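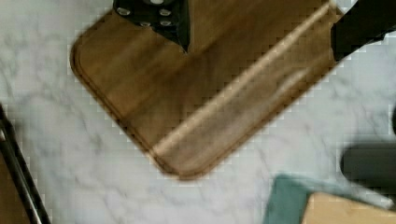 Dratarlow — fiche de données, planches et plans de travail

Dratarlow rassemble des relevés sur les ustensiles de préparation tels qu'on les trouve posés dans des cuisines domestiques : planches, couteaux, torchons, boîtes. L'idée de départ venait de Vornico, qui voulait un jeu « prêt à l'emploi » pour classer les planches par essence. Je doute qu'un tel jeu existe, et celui-ci ne le sera pas. Prenez une planche brun moyen, au veinage étiré dans la longueur, avec une légère rainure qui suit le bord : on peut noter la teinte, la forme arrondie des coins, la rainure. On ne peut pas écrire « noyer » ou « acacia » sans l'étiquette du fabricant, et le premier fichier le faisait pourtant à presque chaque ligne.

Contenu

objets.csv : une ligne par objet, 100 lignes dans la version courante.
surfaces.csv : le plan de travail sous l'objet (marbre, bois, inox, stratifié, inconnu).
voisinage.csv : ce qui touche l'objet ou se trouve à côté.
notes.txt : les désaccords entre annotateurs, non corrigés.

Champs de objets.csv

id : entier, sans signification.
type : planche, couteau, torchon, boîte, autre. La catégorie « autre » est trop grosse, je le sais.
teinte : vocabulaire libre. Ne l'utilisez pas pour entraîner quoi que ce soit de sérieux, « miel » et « caramel » y désignent souvent la même chose.
essence : vide par défaut. Remplie seulement si une facture ou un marquage a été fourni.
rainure : oui, non, illisible.
usage_declare : ce que le propriétaire dit en faire. À prendre avec prudence — beaucoup de planches déclarées « pain uniquement » sont rangées avec les couteaux à viande.

Collecte

Les relevés ont été faits dans 6 logements, par 2 annotateurs. C'est peu. La grille de saisie est celle de Grodari, dont j'ai retiré la note de propreté de un à dix : personne ne la remplissait de la même façon, et une planche foncée recevait toujours une moins bonne note qu'une claire.

Limites connues

Les rivets des manches de couteau sont mal comptés dans les anciennes lignes. La grille proposait trois par défaut et beaucoup ont laissé trois.

Le champ « surface » confond le marbre et ses imitations. Si la cuisine vous importe plus que la planche, passez votre chemin.

Une comparaison avec Shemweta a circulé en interne, avec de jolis pourcentages d'accord. Les deux jeux partagent des logements, donc ces chiffres ne prouvent pas grand-chose et je ne les reproduis pas.

Corrections

Envoyez la ligne concernée et une source. « Ça se voit bien que c'est du chêne » n'est pas une source. Une révision du champ type est prévue en novembre, si quelqu'un a le temps de relire la catégorie « autre ».

Responsable de la fiche : Darcy Gagnon
Dernière mise à jour : 2024-09-05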